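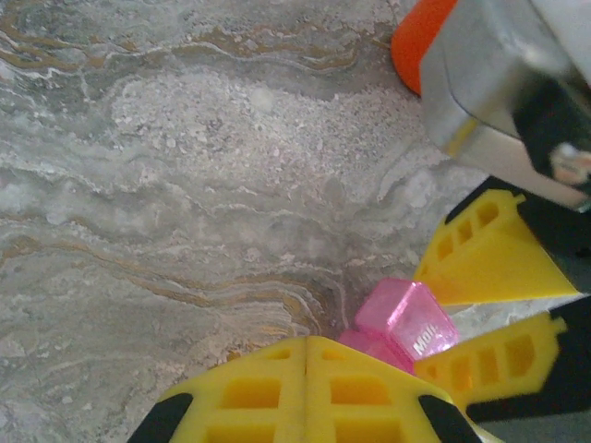
**Why did the middle of batch 23 stay gummy when the edges were done?**

The pan was too full and the oven was running cool at the back left. I took the loaf out at the color I wanted on top, and the center needed a good while longer than that.

November, test kitchen notebook, started at 6:40 in the morning with coffee

So, back to the oat and molasses loaf. I went through the old pages last night and I think we've been fooling ourselves with the flour for weeks. Manouchehr had written "Camby flour, same as before" on three pages in a row, and on the fourth he switched to the Westside bag and wrote nothing at all except a smiley face, and of course that was the loaf everyone liked so much! The Westside drinks up more water. You can feel it in the bowl, it goes from soup to something you can push around in no time, and I should have caught that.

Today's mix, for the big pan:

- 654 g flour (Westside, sifted once)
- oats soaked overnight in buttermilk, drained but not squeezed
- molasses, the dark one, warmed just until it pours
- 2 eggs, room temperature
- baking soda and salt as on the Nasution card
- melted butter, cooled, folded in last

Everything together in the bowl with the buttermilk came to 2,697 g, which is more than the big pan wants. I filled it anyway and then lost my nerve and scooped a good bit out into the small tin. Glad I did. The small one baked up beautifully, with a nice crack down the top and a crumb that held together when I cut it warm (I know, I know, I'm supposed to wait).

The big one was batch 23 and you've read the answer at the top of the page already. A skewer came out clean near the rim and sticky in the middle. I put it back in with foil over the top and it never really recovered, it just got a thicker crust. Still edible. Ashton Harawira had two slices with butter and said it reminded him of his aunt's steamed pudding, and I've decided to take that kindly.

**Oven.** I moved the little thermometer to each corner with the door shut in between. Back left reads low every time. Front right is fine. Until someone comes to look at it, please turn the pan halfway through, and if you're doing cookies, leave that back corner bare.

**Soda.** Manouchehr wants to stir the soda into the hot molasses so it foams, the way his mother did. I used to think this was mostly for show, but the small tin was done that way (he got to the bowl before me) and the color was lovely, a real deep brown, and there were none of those bitter little specks we had in October. I don't want to give the foam all the credit when the pan size changed too. Next time, two small tins from one bowl of dry mix, one foamed and one not, side by side on the front of the rack.

**Spice.** Too much clove. It was fine warm, and by mid-afternoon it was all I could taste. Cut it by half and bring the ginger up a little. The card calls for mace and we're out, so it's on the shopping list along with parchment and another jar of molasses.

Somebody has started calling this one Flirnodden on the tin labels. I like it, it sounds like a place where it rains a lot and people eat cake at four o'clock. Please write the batch number on the label as well, though, or I'll be guessing again.

The rest of the small loaf is wrapped in the bread box. Leave me the end piece, I want to toast it tomorrow and see whether the crumb falls apart.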